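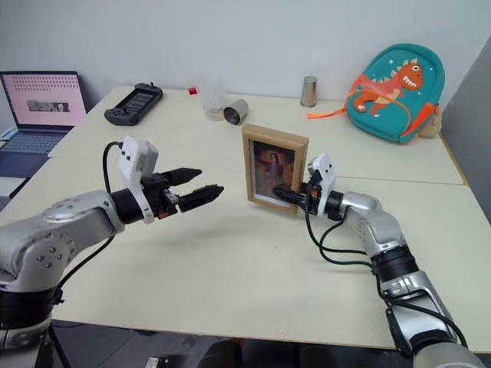 3.2 깊은 액자와 얕은 액자의 구분

본 절에서는 가정에서 그림을 거는 높이와 액자의 깊이가 어떤 관계를 가지는지 검토한다. 앞 절에서 서술한 바와 같이, 웨트비(Wetby) 지역의 가구에 설문지 800부를 배포하였고, 그중 약 700부를 회수하였다. 응답자는 거실, 침실, 복도에 있는 액자에 대하여 종류와 위치, 그리고 그 위치를 정한 사람을 적었다. 부엌의 액자는 응답이 고르지 않았으므로 이 절의 논의에서 제외한다.

액자의 깊이에 관한 용어는 연구자마다 다르게 사용된다. Ehlers는 유리와 뒤판 사이의 거리를 깊이라고 부르지만, Mackay는 벽에서 액자의 앞면까지의 거리를 깊이라고 부른다. 두 정의는 얇은 액자에서는 큰 차이가 없으나, 옆면이 두꺼운 액자에서는 분류의 결과를 바꿀 수 있다. 본 연구는 Mackay의 정의를 따른다. 응답자가 액자를 분해하지 않고도 잴 수 있는 값이 필요하였기 때문이다. 그림 2의 밝은 황갈색 나무 액자와 같이 윗면이 두껍고 전체가 상자처럼 보이는 것을 '깊은 액자'로 분류하고, 옆에서 보았을 때 테두리가 벽에 거의 붙는 것을 '얕은 액자'로 분류하였다. 그림의 내용은 분류의 기준에 포함하지 않았다.

깊은 액자는 벽에 걸지 않고 가구 위에 세워 두는 경우가 많았다. 이 경향은 침실보다 거실에서 더 분명하였다. 자유 기술란을 보면, 응답자들은 못을 박는 일에 대한 부담을 자주 언급하였다. 특히 임차 가구에서는 벽의 손상을 걱정하여 선반이나 서랍장 위를 선택하였다는 대답이 반복되었다. 그러나 이것을 임차 여부만의 영향으로 해석하는 것은 조심스럽다. 자가 가구에서도 깊은 액자를 세워 두는 응답자가 적지 않았으며, 그들은 "가끔 자리를 바꾸고 싶어서"라는 이유를 적었다.

거는 높이에 대해서는 예상과 다른 결과가 나왔다. 우리는 깊은 액자가 사람의 어깨에 닿는 것을 피하기 위하여 더 높이 걸릴 것이라고 가정하였다. 복도에서는 이 가정이 대체로 맞았지만, 거실에서는 차이를 확인하지 못하였다. 거실의 액자는 소파의 등받이를 기준으로 높이가 정해지는 일이 많았고, 이때 깊이는 거의 고려되지 않은 것으로 보인다. 한 응답자는 이사하기 전의 집에서 쓰던 높이를 그대로 옮겼다고 적었다. 이와 같은 습관의 영향은 현재의 설문 문항으로는 측정할 수 없다.

조명과의 관계도 간단히 언급할 필요가 있다. 천장등이 하나만 있는 방에서는 깊은 액자의 윗부분이 그림 위에 그늘을 만든다. Purves 문항지의 '보기 불편함' 항목을 사용하여 이 점을 물었을 때, 어두운 색조의 그림을 가진 응답자가 불편을 더 자주 표시하였다. 다만 유리의 반사와 테두리의 그늘을 구별하지 않고 대답한 경우가 있으므로, 이 항목의 해석에는 제한이 있다. Naller 문항지에는 두 현상을 따로 묻는 항목이 있으나, 문항의 수가 많아 우편 조사에는 적합하지 않다고 판단하였다.

마지막으로 위치를 정한 사람에 관한 응답을 살펴본다. 가족이 함께 정하였다는 대답이 가장 많았지만, 실제로 벽에 표시를 하고 못을 박은 사람은 한 명인 경우가 대부분이었다. Mackay는 면접 조사에서 이 두 역할을 나누어 물을 것을 제안하였고, 우리도 그 제안에 동의한다. 세워 둔 액자의 경우에는 청소하는 사람이 위치를 조금씩 바꾼다는 기술이 여러 번 나타났다. 따라서 세워 둔 액자의 위치는 조사한 시점의 값으로만 이해하여야 한다. 벽에 건 액자와의 직접적인 비교는 3.3절에서 방의 종류별로 다시 다룬다.

인쇄하기 | 이메일로 보내기
공유 2 · 댓글 2
문의: Trarier 주거문화연구실 편집 담당 | © Trarier. 무단 전재를 금합니다. | 맨 위로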